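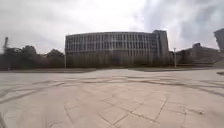
Plaza driving, teleop demos – 01/06/2025

Right, writing this up while I still remember it. Plan was to collect driven demonstrations across the big open paving, remote in hand, so the policy has something to copy besides corridors. Dwynwen drove first, I drove second, Danish minded the laptop and complained about glare on the screen even though there was no sun to speak of.

We're on the Zudolen handset now, with the Asier logger recording stick positions next to the video. Much nicer than the February setup! Back then we had a lag of 300 ms on a bad day and everybody learned to steer early, which the policy then learned too (it still turns before it gets to things, poor thing). I measured 163 ms this time, standing still at the start point. Haven't checked what it does at the far end yet.

Driving rules we settled on, so Mabli can stick to them when she takes over:
Hold the stick steady on straights, no little nudges.
Start every run from a full stop and finish with a full stop.
If you muck it up, keep driving and recover. Don't bin the run. We want the recoveries.
Say the goal out loud before you move off, the logger picks it up.

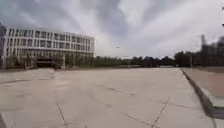 Kerb on the right, white building on the left, long crack between panels.

Kerb-following was the one I expected to be dull and it was the hardest to do well. Dwynwen keeps a wide gap and I hug the edge, so if you mix our runs together you get an average that neither of us would drive. Fergal reckons we should tag each run with the driver and let the model sort it out. I'd sooner agree on a gap and both practise it. Put a note on the whiteboard, argue with me there.

Also found that my thumb drifts left when I'm concentrating. You can see it plain as day in the stick plot – a tiny constant offset on every straight. Dwynwen doesn't have it. I tried holding the handset lower and it got a bit better.

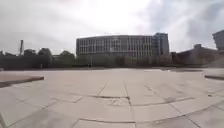 Goal labels are the bit I'm least happy with. "Go to the building" is fine when there's one building, but a driver picks some private landmark and steers for that, and none of it ends up in the label. On one run I was lining myself up on the two long joints that head off toward the offices, past the patch of cracked paving, and all I'd said aloud was "straight ahead". A person listening back would have no clue. So from now on we name the thing we're steering by, even if it feels silly. Danish has offered to go through the old labels and fix what he can from the stick traces, bless him, but I don't think he knows how many there are.

Other bits and pieces:
The wide lens makes straight joints look bent, and I caught myself steering to the bend on the screen. Look up at the real ground every so often if you're close enough.
Speed cap stays where it is until Arwel has looked at the braking.
Battery swap took us 22 minutes because the spare was at the bottom of the Sedadine crate. Pack it on top!

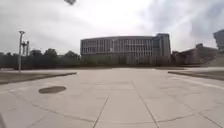
Next time

Target is 200 clean runs before we retrain, split evenly between drivers. Mabli wants a go at driving with a delay added on purpose, to see how badly it hurts the demos, and I'm all for it as long as those go in their own folder.

I'd like a few runs with a proper wiggle at the start too, pointing off to one side and then correcting. Everything we've got begins nicely lined up, and the robot never will be.

Fergal to replay one of my kerb runs and one of Dwynwen's side by side. Me to measure the lag again from the far end, and to stop leaning on the left thumb.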